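We finally did it, friends. After 2 years of scrolling listings in bed until my eyes hurt, Emerson and I have signed the papers on the little yellow house on Tresham Lane, and I've been walking around grinning at strangers ever since!

I'd nearly given up, to tell you the truth. We had looked at 21 places (Emerson kept a notebook) and they'd all started to run together, the damp ones and the dark ones and the one in Mangubat Heights with a bathroom you could only reach through the garage.
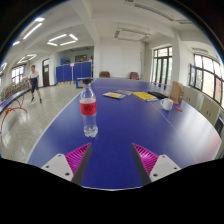

Then in June our agent, Jintana Yensuk, called at suppertime and said she had one that wasn't listed yet, and could we come before dark? We left the rice on the counter and went. It has 2 bedrooms, a deep porch facing the hill, and a kitchen window right over a fig tree. I stood at that sink for so long that Jintana went and waited outside, bless her.

The inspection was the part I dreaded. Janaka Miah spent a whole morning under the floors and came up with a list, mostly gutters and one tired water heater, and the sellers took a bit off the price for the heater, so I can't complain (though I did, a little, to my sister).
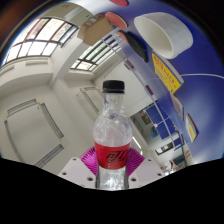 Bottle with a red label and a black cap.

Closing took around 30 days, and every one of them felt like a week. There was always one more form. My advice, if you're going through it now, is to keep a folder by the front door and put every single paper in it, even the ones that look like junk mail.
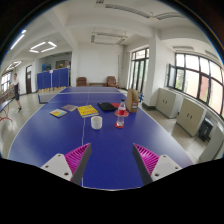

We get the keys next month. I want to paint the back bedroom green and Emerson wants to leave it alone, so we'll see who gets home from work first. More soon, once I've found the box with the good mugs!

Recent posts
What We Asked the Lender
Three Porches I Still Think About
Felicidad's Fig Jam
Renting on Burell Street, a Fond Goodbye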